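Site safety and readiness checklist, overhead wiping task
Flendar study, household arm group
Filled in by Obsa Lencho, with remarks from Ok-hee Yoo
Version used from January on

A few words before the boxes. This sheet is meant to be filled in at the home or office where we are recording, with a pen, while you are standing there. Please write in the comments even when everything is fine. Min-kyu Ahn reads every one of these when he sorts the recordings, and a line about a squeaky step or a dim hallway has saved him a good deal of head scratching more than once.

1. Room and access

1.1 Floor clear under the work area. OK
Comment: A rug was rolled back and put against the wall. The owner was very kind about it and even offered us a second one to kneel on, which we did not need but appreciated.

1.2 Step stool locked and level. OK
Comment: Stool is the Griline one with the wide top. One rubber foot is getting thin. Still grips, but I would like it replaced before the next round.

1.3 Second person present whenever anyone is on the stool. OK
Comment: Ju-won Yoon stayed the whole time.

1.4 Power to fixtures near the wiped surface confirmed off with the owner. OK
Comment: Took a while to find the right breaker. The labels in the box are in faded pencil, so please bring a flashlight if you go back.

2. Person doing the demonstrations

2.1 Briefed on the task and free to stop at any time. OK

2.2 Shoulders and neck checked by asking, before and after. See comment
Comment: This is the one I want to talk about. Overhead work is tiring in a way that table work never is, and people are polite and will tell you they are fine. We set a limit of 8 demonstrations before a rest, and I would hold to it even when the person is cheerful and wants to keep going. Hye-jin Sun asked for a break after the fourth and was quite right to.

2.3 Eye protection offered. OK
Comment: Offered and turned down. Cloth was used without any spray, so I let it go. With spray it is required, please.

2.4 Loose sleeves and jewelry. OK

3. Recording equipment

3.1 Head strap snug, cable clipped behind the shoulder. OK
Comment: Clip slipped once when she looked straight up. I have moved it lower and it behaves now.

3.2 Battery warm but not hot to the touch. OK

3.3 Test recording played back on site. OK
Comment: Dim, but Ok-hee thinks it is usable. She would prefer we leave the light as people really have it at home, and I have come around to her view.

3.4 Storage. OK
Comment: Plenty of room left after 60 minutes of recording.

4. Method check (for the research side)

4.1 Both hands have a job. OK
Comment: For anyone new to the sheet, the Gurkano policy was doing nicely with one hand wiping and the other hand idle, and then fell apart as soon as the idle hand was asked to hold something. So in this set one hand holds a flat object against the surface while the other wipes next to it. We take whatever flat thing is lying around the house, and I have grown rather fond of how different they all are. 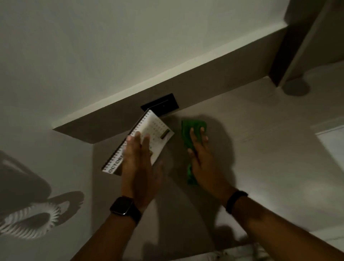 4.2 Held object light enough to do no harm if it falls. OK
Comment: Nothing with a hard cover or a glass face, please. I know a picture frame would make lovely data, but I would not want one coming down on anyone – and neither would Min-kyu, who has asked me to put it in writing.

4.3 Wiping hand keeps contact through the turn at the corners. Partly
Comment: Contact is hard to judge by eye. Ju-won compares it with the wrist readings later on, and his Jin script marks the gaps. The whole set stands at 3745 clips now, and the corners are still where most of the gaps turn up.

4.4 Watches and wrist bands noted. OK
Comment: We let people keep them on. Ok-hee did ask whether the model would come to lean on them as a landmark, so she is holding back a group of bare-wrist clips for testing. No result yet, but I will add it to this sheet when she has one.

5. Before leaving

5.1 Breaker back on, owner has checked the lights. OK
5.2 Rug back in place. OK
5.3 Cloths bagged for washing. OK
5.4 Stool foot reported. Open, Obsa to order

Next review of this sheet: when the new stool feet arrive.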